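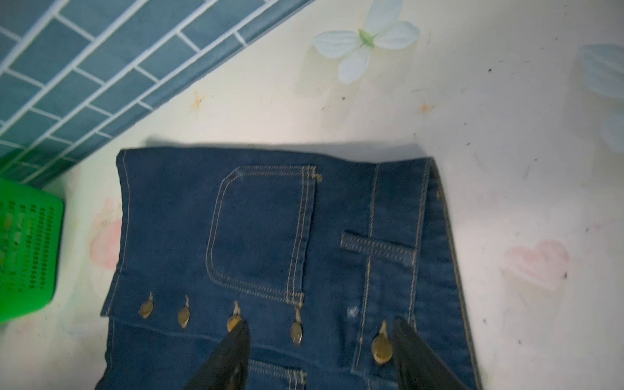 copperandclay
Replacing just the section under the driveway won't fix it. If the rest of the run is the same old clay pipe, you'll have roots in at the next joint within a couple of years. Get the whole line quoted before you sign anything.

Losgate_reno
Quote for the whole line is what scared me off. The section under the driveway was quoted at $3,000 to dig and replace. The full run to the boundary would be well past that, and I'd lose the concrete and a lemon tree. The camera inspection only showed cracking in the one spot, plus some fine roots at a joint further down.

tapwasher
Fine roots at a joint isn't an emergency. We've had those at our place for 8 years. Jetter goes through every December before the family arrives and that's the end of it. I'd do the cracked bit and leave the rest alone.

copperandclay
And what have you paid for jetting over that time? Add it up.

tapwasher
$1,431 all up, I keep the invoices. Still a long way short of a new sewer line.

Jareck
Has anyone mentioned relining? You don't have to dig the driveway at all if the pipe has kept its shape. They clear it, pull a liner through and cure it in place. Ask for it to go past the joint with the roots while they're set up, as a lot of the cost is in getting the gear there.

Losgate_reno
One plumber mentioned it. He said there was a slight belly in the pipe near the crack and a liner would just follow the dip. The second one, from Cleltia Drains, said the dip was too small to matter. So now I have two opinions and one video.

Jareck
Did you get a copy of the video? Send it to a third. A belly that holds water along a metre or more is worth digging out. A small one usually isn't.

copperandclay
I don't agree with that. Any belly collects paper and fat, and a liner takes a few millimetres off the diameter as well. If it's dipping now it's because the bedding has gone, and it will keep going.

tapwasher
It could have been laid like that. Half the drains in our street were.

Losgate_reno
Update, 9 Aug 2025. Sent the video to a third plumber in Lewis. He wants to run the camera again after a proper clean, as there was too much muck in the line to judge the fall. I'm holding off on the driveway until then – the toilet is draining all right for now. He also said to check whether the boundary trap is ours or the water authority's.

copperandclay
Check that first. At my last place it was theirs, and the repair past it was too.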